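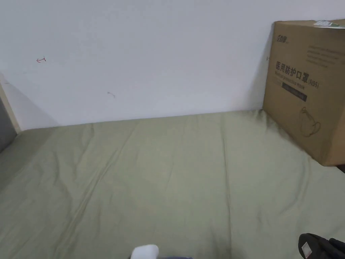
Clurnico Uptime Monitor

21/01/2021 | By the Akden reviews desk
2 min read

Clurnico checks your website from 16 locations and sends an alert when a page stops loading. The basic plan covers up to 50 addresses, which sounds generous until you see that each subdomain uses one up.

The maker says alerts go out "instantly." We'd want that in writing. Checks run on a timer, so a short outage can slip between two of them and your report will still look perfect.

Text messages cost extra after the first 500. Email alerts are free, but not much help if your mail sits on the server that just went down.

A status page is included. Try the free trial before paying for a year.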